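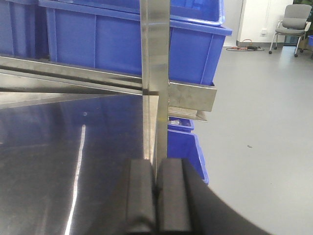
Write the handling rules before the robot arrives

March 2020

Most small shops that buy a robot arm spend months on the choice of arm and one afternoon on the rules for using it. I think they have it backward. The arm will do more or less what the sales sheet says. The rules decide whether it is still doing useful work a year later.

I have helped set up arms at three food packing and kitchen supply firms, the last of them Gadwood. All three had a risk assessment in a binder. It covered speed, force, the stop button and who was allowed to reset a fault. What it left out was the ordinary stuff: what the gripper may touch, what it may hold on to, and what has to be cleared away from it at the end of a shift.

Take stainless steel work tables and racks. They are easy to clean, and they are everywhere in this trade. They are also shiny, and a small camera on a wrist can take a streak of light on a tabletop for an edge. A good site rule says where the lamps go and who may move them. At Elum the rule ran to one sentence, taped inside the cabinet door, and it saved more trouble than any software setting we tried.

Then there is the question of contact. Rubber-faced fingers closing on a fixed upright or a rail are a different matter from fingers closing on a loose part. A loose part gives. A fixed one doesn't, and the load goes back into the wrist. My view is that every fixed surface within reach should be on a written list, marked either "may grip" or "may not grip," with a force limit beside each one that may be gripped. Barrios did this for a single cell and ended up with 8 entries. It took a morning.

Crates need a rule too. People stack them wherever there is room, and an arm that had a clear path yesterday has a rim in the way today. Paint the floor or put down tape. Set a stack height and stick to it. The same goes for cables and chairs. A rolling chair has no fixed place unless somebody gives it one, and loose cable on the floor is a trip hazard whether or not there is a robot nearby.

The usual objection is that small firms can't keep up with more paperwork. I agree that they can't, and I don't want more of it. The manual that came with the Zestham cell had 1,266 numbered paragraphs, and the operators I asked had read the first few. What I am arguing for fits on one page: the grip list, the light positions, the stack height, the floor markings, and the name of the person who can change any of them.

I would also put a date on that page and check it every November, before the busy season. If a line no longer matches the floor, fix the line or fix the floor the same day.

The published standards are worth following, and nobody should run an arm without them. They were written for every site, though, and somebody still has to write the page for yours.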